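Prellum Wrist Camera Kit for Two-Finger Grippers

Part no. PR-303
In stock. Ships in 58 hours from our Flesar warehouse.

The Prellum kit puts a small color camera at the wrist of a two-finger gripper so that every demonstration you record includes a close view of the fingertips. It is sold to labs and shops that teach arms by example, with an operator moving the arm through a task while the cameras and joint positions are logged together. The recordings are then used to train a policy.

One kit covers one arm. For a two-arm station, order two kits and one sync cable. The cameras share a clock through the cable, and the recorder writes both views into the same episode file.

What is in the box

Wrist camera with fixed-focus lens
Clamp bracket and four screws
USB cable, right-angle plug at the camera end
Strain relief clips
Lens cloth
Printed calibration card

Recording

The kit works with our free Jikmont recorder, which handles start, stop, discard and labeling from a foot pedal or keyboard. Frame rate is set to 30 per second by default. If you run your own logging software, the camera shows up as a standard video device and needs no driver.

Episodes can be labeled by object, by task and by operator. Bad takes can be marked instead of deleted. Several customers train on them as negative examples, so the recorder keeps them unless you tell it otherwise.

Pick-and-place work with balls and fruit is a common first project. The objects are cheap, they roll, and they make the operator use a range of approach angles.
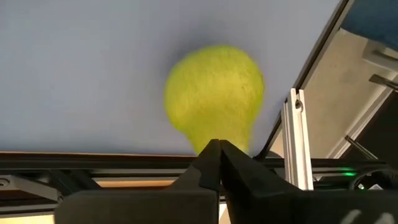
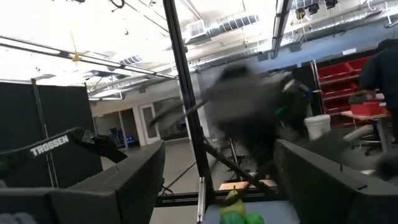
Wrist views recorded at a pick-and-place station. First view: tennis ball at the fingertips. Second view: a pear and two round green fruits on the tabletop, with another arm in motion.

Exposure and motion blur

The camera ships with automatic exposure turned on. Under dim light this gives long exposures, and fast moves will smear. For sharper frames, add light over the table and lock the exposure in the recorder settings. Leave it alone if your arm will be deployed under the same light and at the same speed. Do not change exposure partway through a data set.

Fitting

Mount the bracket with both fingertips inside the lower part of the view when the gripper is closed. Open and close the gripper fully, then turn the wrist to both limits and check that the cable does not pull. Run the calibration card once after fitting and again any time the bracket has been loosened.

Sample data

A sample set of 2,873 episodes can be downloaded after purchase. It was recorded by Ramil Policarpio and Andor Boros and includes marked bad takes. The license allows commercial training.

Not included

Arm, gripper, computer, foot pedal and sync cable.

Support

Questions about brackets for other grippers go to Géza Kozma at the Flesar office. Send a drawing or the outside measurements of the wrist. Custom brackets are quoted separately and cannot be returned.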